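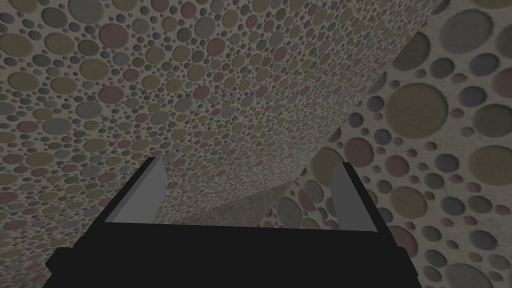

Maldonado, im Dezember 2022

Als Joaquín Iturra die Stelle an der Abendschule antrat, gab man ihm einen Schlüssel, der klemmte, eine Klassenliste mit 14 Namen und einen Ordner, in dem stand, wie man unterrichtet. Der Ordner war dick und grün und roch nach dem Keller, in dem er die Sommer verbracht hatte. Auf dem Rücken klebte ein Schild: »Methode Skoreck, Handreichung für Lehrkräfte«, und darunter hatte jemand mit Bleistift geschrieben: bitte zurückgeben. Von wem das war und an wen der Ordner hätte zurückgehen sollen, wusste auch die Direktorin nicht, Frau Nurkus, die ihn Joaquín über den Schreibtisch schob, so wie man einem Gast die Schüssel mit dem Nachschlag hinschiebt.

»Lesen Sie ihn«, sagte sie, »und dann machen Sie es, wie Sie meinen.«

Er las ihn. Er las ihn sogar zweimal, einmal im Bus und einmal abends in der Küche, während die Linsen kochten, und beim zweiten Mal kochten sie über. Jede Stunde, so stand es da, beginne mit einem Ziel, das an die Tafel zu schreiben sei, und ende mit einer Überprüfung desselben. Dazwischen gab es Phasen. Es gab eine Phase des Öffnens und eine des Sicherns, und für jede waren Minuten angegeben, und Joaquín, der sein Leben lang Buchhalter in einer Wollspinnerei gewesen war und die Minuten mochte, schrieb sie alle in ein Heft.

Am ersten Abend kamen 8 von den 14. Sie setzten sich so weit nach hinten, wie der Raum es zuließ, und behielten die Jacken an. Da war eine Frau mit mehlweißen Unterarmen, die aus der Backstube kam, und neben ihr ein sehr alter Mann namens Cerley, der seine Mütze auf das Pult legte und sie den ganzen Abend über ansah, als könnte sie weglaufen. Joaquín schrieb das Ziel an die Tafel: Wir lesen und verstehen einen amtlichen Brief. Dann drehte er sich um und stellte fest, dass er gerade etwas an die Tafel geschrieben hatte, was die Hälfte der Leute vor ihm nicht lesen konnte.

Es war eine lange Stille, und in der Handreichung war keine vorgesehen.

»Was steht da?«, fragte die Frau aus der Backstube schließlich, und sie fragte es so freundlich, dass er es ihr gleich vorlas, und dann noch einmal, langsamer, mit dem Finger unter den Wörtern. Beim Wort Brief machte der alte Cerley ein Geräusch. 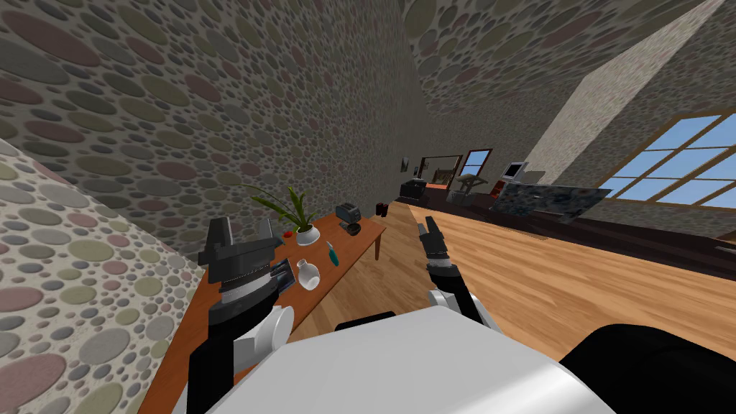 »Einen Brief hab ich«, sagte Cerley. Er griff in die Jacke, in die innere Tasche, die mit einer Sicherheitsnadel verschlossen war, und das dauerte, weil seine Finger steif waren und die Nadel auch nicht mehr die jüngste. Der Umschlag, den er endlich herausbrachte, war an den Kanten weich wie Stoff. Er legte ihn neben die Mütze und schob ihn ein Stückchen von sich weg.

Der Brief war im Februar gekommen, das sah man am Stempel, und seither hatte der Alte ihn bei sich getragen. Er habe ihn niemandem zeigen mögen. Seine Frau habe früher alles gelesen, die Rechnungen und die Zeitung und was auf den Medikamenten steht, und als sie gestorben sei, da habe er noch eine Weile so getan, als läse sie nur gerade etwas anderes. Er erzählte das der Mütze. Die anderen rückten unterdessen nach vorn, einer nach dem anderen und ohne dass jemand sie dazu aufgefordert hätte, und die Frau aus der Backstube zog endlich die Jacke aus.

Joaquín sah auf sein Heft. Nach seinem Plan hätten sie jetzt mitten in der Phase des Sicherns sein müssen, und es war noch gar nichts geöffnet, nicht einmal der Umschlag. Er klappte das Heft zu und setzte sich auf einen der Schülerstühle, der für seine Knie viel zu niedrig war.

»Wollen Sie ihn aufmachen oder soll ich?«

»Ich«, sagte Cerley.

Sie brauchten den ganzen Abend für diesen Brief. Er hatte nur eine Seite, aber es war eine Seite von der Art, wie Behörden sie schreiben, mit einem Betreff und einem Bezug auf ein früheres Schreiben, und jedes Wort musste erst einmal in Stücke zerlegt werden, bis man es in den Mund bekam. Die Buchstaben, die einer kannte, gab er an die anderen weiter. Ein junger Bursche, der bis dahin geschwiegen hatte, konnte alle Zahlen, und als sie an die Stelle mit dem Betrag kamen, las er ihn laut und in einem Zug vor: 2.919 Pesos. Das sei eine Nachzahlung, erklärte Joaquín, als sie den Satz zu Ende hatten, man schulde sie dem Empfänger, er müsse sie bloß abholen, in Zimmer 303.

»Mir?«, sagte Cerley. »Die mir?«

»Die Ihnen.«

Der Alte setzte die Mütze auf, nahm sie wieder ab und wollte dann, dass man das Ganze noch einmal von vorn lese, aber diesmal sollten sie ihm die Anrede lassen. Die las er allein. »Sehr geehrter Herr Cerley«, las er, und bei dem G blieb er hängen und ging zurück und nahm Anlauf, und beim dritten Mal kam er hinüber. Seinen Namen erkannte er schon von Weitem.

Frau Nurkus wartete unten an der Tür, sie musste abschließen und hatte den Mantel längst an. Ob es gegangen sei mit der Methode, wollte sie wissen. Joaquín sagte, mit dem Ziel seien sie zurechtgekommen, nur die Minuten hätten nicht gestimmt, und ob es vielleicht noch Kreide gebe, er habe die ganze Schachtel den Leuten mitgegeben, zum Üben.

Sie suchte in der Manteltasche und fand ein halbes Stück.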